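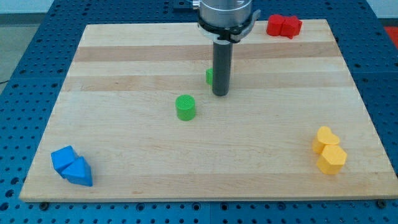 *Reading time: 1 min*

**Ticket 177: board bowing on perforated table**
Status: monitoring
Reported by: Oriana Garrido
Assigned to: Asif Awan

**Symptom**
The large planked board rocks when pressed at a far corner. Upright pieces, the green cylinder in particular, tip over when the board is knocked. First noticed in July, after the board came back from storage at Malik.

**Environment**
Blue perforated table. Board in pale wood, planks running left to right, with darker stripes toward the far edge. Colored blocks, four colors, two of each. No fasteners between board and table.

**Log**

09:10 Checked table with the long level. Table is flat. Fault is in the board.

09:25 Straightedge across the planks, near edge to far edge. Gap of up to 20 sheets of copy paper at the middle. Along the planks, no gap.

09:40 Brown mark in the near plank, left of center, checked for a split. Fingernail does not catch. Left alone.

10:15 Turned board over, weighted the middle, left it. Rizwan asked for the far edge to be marked in pencil on the underside so it goes back the same way. Done.

14:30 Turned back. Rocking reduced, still present at the right far corner.

14:50 Adeel Niazi suggested thin cork under that corner. Fitted one piece. No rocking under hand pressure.

**Open items**
- Recheck with straightedge before the next block layout.
- Store flat, not on edge.
- Replacement quote from Ronuveck requested, not received.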